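Dridthorpe Robot Club - Frequently Asked Questions

Is this the sort of club where robots fight each other?
No. We get asked this most weeks, usually by someone already holding a hammer. Our arms do small, careful jobs at a table, two arms to a job. Anyone hoping for flames is directed to the cookery society.

Do I need to know how to code?
It helps by January. In the autumn term you will mostly be driving the arms by hand and learning how long it takes to do something your own fingers do while you think about lunch. The first jobs involve picking up an object with one arm and bringing it over to the other.
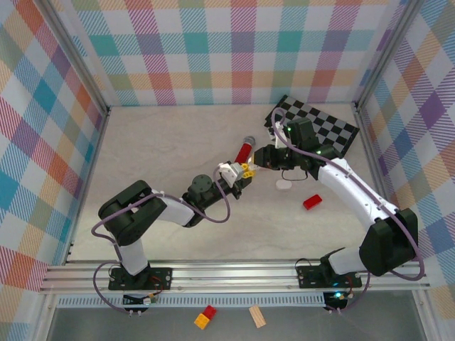
New members start on the left arm and swap after 10 minutes, whatever they say about being in the middle of something. You work in pairs, one person to an arm, and you are expected to talk to each other. Most of the bad sessions we have had were silent ones.

How much does it cost?
Membership is £40 a year. This covers spares, cable ties and a share of the biscuits. If that's a problem, have a quiet word and we will sort it out.

What is the Tirkard Cup?
A one-day contest against Usberg and Thibodeaux colleges. Each team gets the same list of tabletop jobs and is marked on care as well as speed. Last year we scored 65, and the less said about the other two scores the better. Small cases with lids are on this year's list, so expect to spend a lot of your spring opening them.
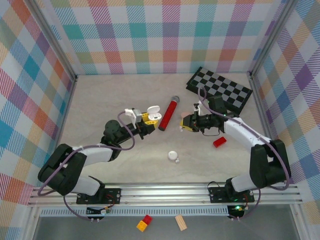
Barrett Pennington

Why are lids so difficult?
One arm has to hold the case still while the other does the opening, and both drivers tend to be polite and wait. Agree who goes first. Squeeze less than you want to. If the case ends up on the floor of the pen, leave it there and pick it up with the arms - hands inside during a run cost you the run.

Who chose the plaid?
A vote was held. I was on the losing side and have been asked to stop bringing it up.

Can I bring my own things for the arms to handle?
Yes, if they are light, clean and not precious to you. We like a mix of shapes, and round things that roll are especially good for the character.
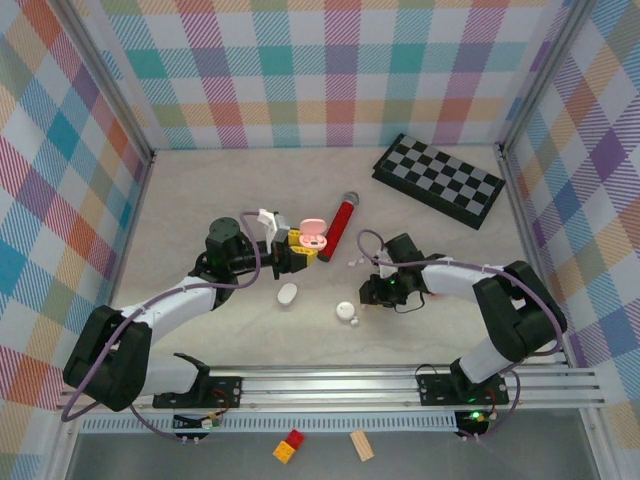

Check with me before adding anything heavy, sticky or alive. Put your initials on it, too, as the lost property box is already better equipped than we are.

When and where do you meet?
Room 179, Thursdays after lessons. Come in quietly if a run is on.

Page last updated May 3, 2022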